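ok kitchen cull thread bc the Listiton flat is tiny and I have 4 shelves total. going in

started with mugs. why did I own a Pruver travel mug with no lid. gone

the Gristutance pan set was $115 and I use one pan out of it. ONE. rest is going to my sister, she has an actual oven

spices next. 3 jars of paprika, all open, all the same brand. combined them into one big jar and now it smells like a campfire in here

update, it's past midnight and I found the box from the Bednarek move. never unpacked it since May. it's all tea towels?? and one corkscrew

sold the stand mixer for 300. yes I'm sad. no I didnt use it once this year

someone asked what's allowed to live on the table now. short list. dish rack stays, utensil holder stays right up against it, end of discussion

also ppl keep telling me to get matching cups and no. I like them odd

Cups are the hard part tbh, I could drink out of one for the rest of my life and still feel bad tossing the others. Narrowed it down tho. The bright blue and the dark purple made the cut, they're out on the table one behind the other, and the big orange thing at the back is staying too bc I love the color. Everthing else can fight for shelf space tomorow

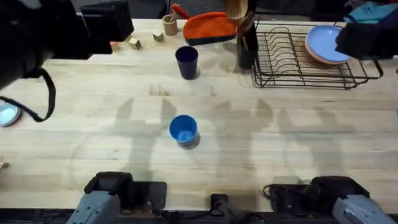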